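Bench notebook, April - hide glue, the Rothe chairs, and a humbling
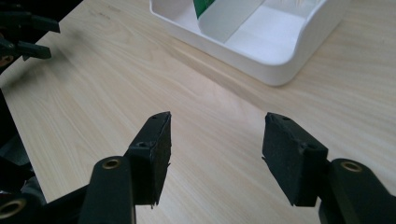

Glue and repairs

7:40 a.m. Shop at 58 degrees, too cold for hide glue, so I have an hour to write this up before the heater catches up with my ambitions.

Job 993 is the set of dining chairs from Mrs. Rothe. Every joint in every chair moves. One of them you can fold nearly flat by leaning on it. Whoever worked on them last used yellow glue on top of the old hide glue, without cleaning anything, and then ran a finishing nail through each tenon for luck. The nails did more damage than ninety years of dinners.

Took the first chair apart yesterday. The front joints let go with warm water and a syringe, left ten minutes under a damp rag. The back joints had the yellow glue and the nails, so those got vinegar, heat, and language. Pulled the nails with the hollow-tooth cutter Afshin made from roll pin stock. It leaves a hole bigger than the nail but smaller than the one I leave with pliers. He is insufferable about it and he's entitled to be.

Cleaning notes, for whoever does the rest:

Yellow glue softened in white vinegar after twenty minutes under a heat lamp and scraped off like old cheese. Don't leave it longer. I forgot one rail over lunch and the tenon swelled so much I had to wait until evening to see whether I still had a tenon. I did. Rinse with plain water afterward and let the part sit overnight before gluing. Old hide glue doesn't have to come off completely. New will stick to it. The crumbly stuff does need to go, and a toothbrush does it.

9:15 a.m. 61 degrees. Mixed glue.

Pouran asked for the recipe to be written down somewhere other than the lid of the pot, so: one part granules to 1.8 parts cold water by weight, soak until they look like tapioca, then up to 140 in the water bath. Never over 150. At the right thickness it runs off the brush in a steady string and then breaks into drops. If it falls in blobs, add a little hot water. If it runs like tea, you've made tea, leave the lid off for a while.

The old pot's dial says 140 when the water is at 158. I found this out with a meat thermometer, having trusted the dial for most of last winter. That would explain the two drawer fronts that came back. I told the customer it was humidity. Marking the dial with a paint pen: true 140 is just below the 125 line. The lid of the pot now says SEE NOTEBOOK.

Open time test. I wanted a real number for this batch before committing to a seat frame with eight surfaces to coat and one pair of hands. Maple scraps, brushed both faces, closed up after a set wait, clamped overnight, then broken in the vise.

Room-temperature wood, closed right away: tore wood fibers everywhere. Very good.
Room-temperature wood, one minute: mostly wood, a little clean glue line at one corner.
Room-temperature wood, two minutes: came apart in my hands with a polite click.
Warmed wood, two minutes: tore wood. As good as the first.
Warmed wood, four minutes: partial. Wouldn't sit on it.

(Results added the next morning, obviously. I haven't learned to break tomorrow's samples today.)

So warm the parts. Everybody already knows this, including me, and I have a shelf of loose joints from over the years to show how well knowing it works. Ten minutes under the lamp, turned once. The wood should feel like a coffee mug you've been ignoring.

Also tried a pinch of urea in a second jar, 10 percent of the dry glue weight. Open time more than doubled and the break test still tore fibers. Marjan N. says anything with urea in it creeps under load when the weather gets sticky. Marjan A. says she has used it on chairs for years and has had no trouble. They have been having this argument since before I rented a bench here and I'm not about to settle it with five scraps of maple. Plain glue for the chairs. The urea jar is labeled and in the fridge, second shelf, behind the oat milk. Please read the label.

11:30 a.m. First dry fit of the frame. Back left joint is sloppy after the vinegar and the scraping, maybe two business cards' worth. Options were a shaving glued to the tenon cheek, or a new tenon. Went with the shaving, white oak to match, hide glue, wax paper and a block. Pared it down after lunch until it went in with hand pressure and a grunt.

Clamping order that worked on the dry run: front legs and front rail first, as a unit. Back legs and back rail next, also as a unit. Let both set. Then the side rails, and a band clamp around the whole thing with the seat frame dropped in as a check for square. Trying to do it all in one go is how you end up with a parallelogram and a bad mood. I've marked each joint with a chisel nick on the inside face where it won't show: one nick for front left, then clockwise as seen from above. Chair numbers are Roman numerals under the front rail. Somebody was there before us, in pencil, using a system I can't follow. Leave their marks alone.

The 2-inch clamps with the orange handles slip. Not all of them, and I can't tell which ones by looking. Someone has helpfully put the bad ones back in with the good ones. It may have been me.

2:20 p.m. Glued the front unit. Warmed legs, warmed rail, brushed tenon and mortise both, clamped inside of a minute. Squeeze-out gelled almost at once and peeled off in one long strip, easily the best moment of the day. Glued the back unit straight after. Less elegant. I had set the brush down in the sawdust and had to pick half a tree out of it while the parts cooled, so those joints went back under the lamp with a wet brush of hot water and then fresh glue. Should be fine. If chair I comes back with a loose back rail, this paragraph is the reason.

Mogens came by to borrow the block plane and stayed to explain epoxy. I pointed out that the next person to fix these chairs will have to take them apart too. He said that if you use epoxy there isn't a next person. True in its way. He has my block plane.

4:50 p.m. Quoting. I gave Mrs. Rothe a price based on three hours a chair. Chair I has used five so far and isn't standing up yet. Some of that is testing and writing, and the cutter setup won't have to be done again, so I'd guess three and a half from here on, four for any chair with nails in the back. She won't be hearing about it. Note for next time: take one chair apart before naming a number out loud.

The slip seats are going to Pouran for new webbing. Old tacks are to be saved in the jam jar, as the customer wants them, for reasons she explained at length and I didn't retain.

Left for tomorrow:

Break the maple samples and fill in the results.
Unclamp both units, check the back one hard.
Side rails, chair I.
Vinegar and lamp on chair II, and eat lunch at the bench this time, with a timer.
Order granules, 192 gram strength, we have a cup left. The 251 that came by mistake sets before you can find the joint. Still have most of that bag if anyone wants to glue something in a great hurry.
Get block plane back from Mogens.

5:10 p.m. Pot off, lamp off. Shop at 70, perfect for gluing, just as I'm leaving.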